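**Damport Shared Workshop: Home Arm Build, handout 2**

Last session you bolted the wrist camera on and felt good about it. Today you find out what it sees while the arm is moving. Bring the Pralska bracket, a 2 mm hex key and low expectations.

Start with the speed slider at 50. Run the sweep, save the frames, then drop to 29 and run it again. Compare the blur on the background with the blur on anything fixed near the lens.

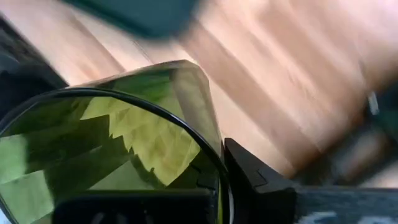
*Fig. 1. Wrist view, heavy motion blur. The wood is all stripes; the black bracket and the thin curved rim stay fairly crisp.*

Things to write down:

- slider value and exposure setting
- which edges you could still trace with a pencil
- any glare on glossy green parts (your detector will adore it)

Do not "fix" blur with a sharpening filter. You get crunchier blur. Shorten the exposure first, then add light, then slow the arm.

Logs go in the Dalville folder before handout 3.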